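Marking Out a Tabletop

74 shares | 6 comments

Last updated: November, 4:20 p.m.

Most bench work goes wrong at the edges. A part is set down a little too far left, the next one is set down relative to it, and by midafternoon the layout has drifted off the drawing. Tape is the cheapest correction, and few shops give it much thought.

Laurinda Bettencourt runs the layout room at Nogueira, a small firm in Grurnton that assembles sample kits of blocks and tiles. She went through four marking methods before settling on one. Chalk smeared under sleeves. Pencil vanished into the grain. Masking tape in a pale color held well but left a residue after a week, and a routed groove was ruled out once the cost of resurfacing came in at $433 per table.

Gray tape on a wood-grain top is the current standard. Contrast is moderate, enough to read from a standing position without glare under overhead lighting. The tape goes down as a closed rectangle, pressed from the middle of each run toward the corners, with the ends overlapped and trimmed square.
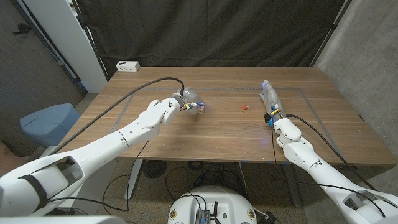

Gray tape marks the work area on a wood-grain tabletop, with a small red piece lying near the center.

The size of the rectangle follows from reach. Settimio Ruggiero, who drew up the procedure, places the far side first, at the limit of comfortable extension, and works back toward the front. Material outside the tape is treated as stored. Material inside it is treated as in use.

Piece color matters more than piece size. Red and orange read clearly against medium brown. Light-colored blocks also separate well from the wood, and a colored mark on one face makes orientation easier to check. Brown and tan pieces are the usual cause of miscounts, and Nogueira now ships those from a separate table with a white top.

Grain direction is a smaller point. With planks running left to right, the lines serve as a rough horizontal reference, and a block set down crooked is easy to spot. Bettencourt rotated two older desks for this reason.

Tape life is short. Ruggiero replaces each run after 200 layouts, or sooner if a corner lifts. Lifted corners catch on small parts and turn them. The old strip is pulled back slowly at a low angle, the surface is wiped with a barely damp cloth, and the new strip goes down once the wood has dried.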